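Störungsmeldung: Greifer bleibt im Simulationslauf ohne Objekt
Projekt Platudmont, Teilvorhaben Haushalts- und Werkstattarbeiten
Status: in Bearbeitung
Priorität: mittel

1. Beschreibung
Im Simulationslauf »Abräumen und Einsortieren« wurde die Aufgabe in 33 von 100 Durchgängen nicht abgeschlossen. Der Arm fährt an, ein Griff kommt nicht zustande. Die Finger stehen offen, zwischen ihnen befindet sich nichts; rechts liegt ein Flachbildschirm mit schwarzer Anzeige im Blickfeld.

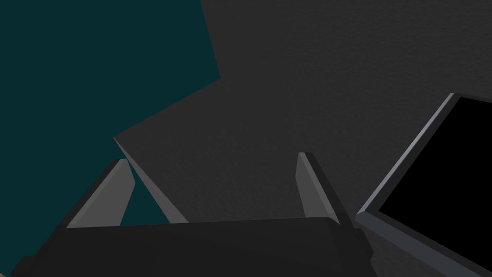
2. Bisherige Prüfung
Die Öffnungsweite wurde neu eingelesen, die Greifkraft auf den Standardwert zurückgesetzt. Beide Maßnahmen blieben ohne Wirkung. Die Abteilung Eskildsen vermutet einen Fehler in der Zielvorgabe: Die Handkamera ist auf Flächen gerichtet, auf denen keine Ware zu erwarten ist.

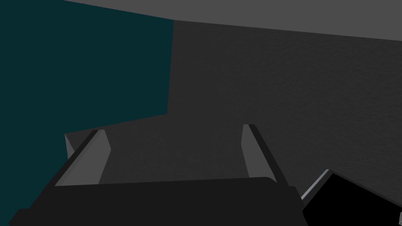

Anlage 2: Geöffnete Finger vor grauer Fläche, kein Objekt im Griff.

3. Einordnung
Für die Freigabe am Standort Tuststead sind 87 erfolgreiche Durchgänge von 100 gefordert. Dieser Wert ist derzeit nicht erreicht. Das Einräumen von Regalen und das Abräumen von Tischen können der Maschine daher noch nicht übertragen werden — auch nicht unter Aufsicht. In der Anlage zu diesem Abschnitt ist links unten ein Stück Ziegelwand zu erkennen, der Greifer ist wiederum leer. 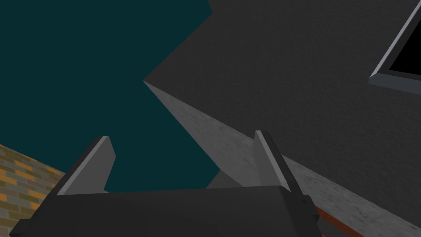 Lutness merkt an, eine Quote dieser Art sage über den Einsatz in einer wirklichen Küche wenig aus; dort stehe kein Gegenstand zweimal an derselben Stelle. Man bitte darum, die Zielvorgabe vor dem nächsten Lauf mit wechselnden Ablageorten zu prüfen.

4. Weiteres Vorgehen
Die Zielkoordinaten werden mit dem Stand vom Juni abgeglichen. Danach Wiederholung in 2 Läufen mit unveränderter Greifkraft. Die Meldung bleibt bis zur Vorlage der Ergebnisse offen.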